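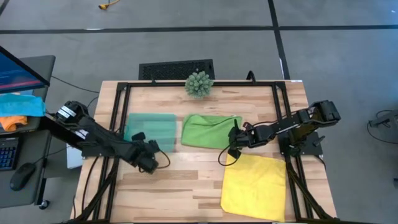 The two-armed cloth table at Timano, with the teal, green and yellow cloths out.

I had been meaning to get over to Tincombe for ages, and when the invitation to look round Timano's workshop finally came I said yes before I had even checked the trains (there are not many, as I found out). It was worth every minute on the platform at Doltarska Road with a cheese roll and a very cold bench.

Timano is a small outfit, and they write software for other people's robot arms. They don't build the arms and they don't much want to talk about them. What they wanted to show me was Pinto, their planning program, and the job they have set it for this year, folding small cloths on a wooden table. I know, I know – I have a drawer full of tea towels and never thought of them as a hard problem either. But a cloth has no fixed shape, and everything that makes a mug or a box easy for a camera to recognise goes out of the window once the thing can crumple.

We started with the seeing part. Pinto first tries to find the outline of each cloth and then guesses where the corners are, with a score for how sure it is of each one. A flat yellow cloth on pale wood is kind to it. The teal one is much meaner, as you can partly see the grain of the table through it, and the software used to follow the stripes in the wood and find corners that were not there at all. They cured most of that by collecting 745 extra pictures of thin cloths and training on those, which took the best part of April and was, I gather, a rather dull month.

Then came planning, which was my favourite bit. Two arms share one table, one on each side, and the grippers often want to be in the same place in the middle. Pinto works out both paths together and checks them against each other at 100 points along the way. If any of those come too close, one arm is told to wait. I asked why they didn't simply take turns, and the reply was that a cloth held by one corner hangs like a wet flag, so for a decent fold you need both.

The green cloth was a good example of what goes wrong. When a cloth is folded over on itself, the top edge hides the real corner, and the planner has to decide whether to grab what it can see or pull the cloth flat first. At present it pulls flat if the score is low, and it is a bit timid about it. Their test list has 216 starting positions on it, and six of them still defeat it completely. They were very open about those six and let me read the logs, most of which I even followed!

I finished with tea and a long chat about the replay tool, where you can drag a slider back through a run and see what the software believed at each moment. I could have played with that all afternoon. They hope to let visitors try it at the next open day, and I have already asked for a place, though I shall bring a cushion for the station this time.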